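3.2 Folding setup

The Flirklow cell was built in a shared workshop in Swanson over 3 weeks. Two black arms reach down over a white tabletop, each ending in a gripper with white plastic fingers. We left the cables in open loops, as clipping them to the wrists limited rotation. Control code runs on one desktop machine and logs every joint at each step.

We collected 139 folding runs with dark and light garments. Most failures came at the second fold, when one layer slid over the other. Dark cloth was harder, as the layers are difficult to tell apart. Figure 2 shows a black garment with one gripper at its left end.
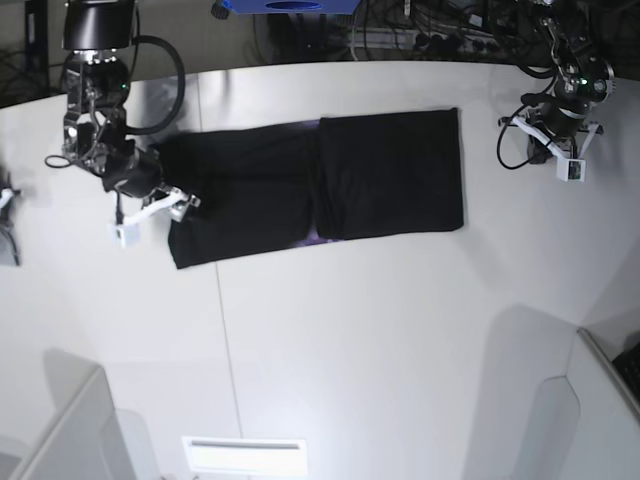
Figure 2. The Flirklow cell with a folded black garment.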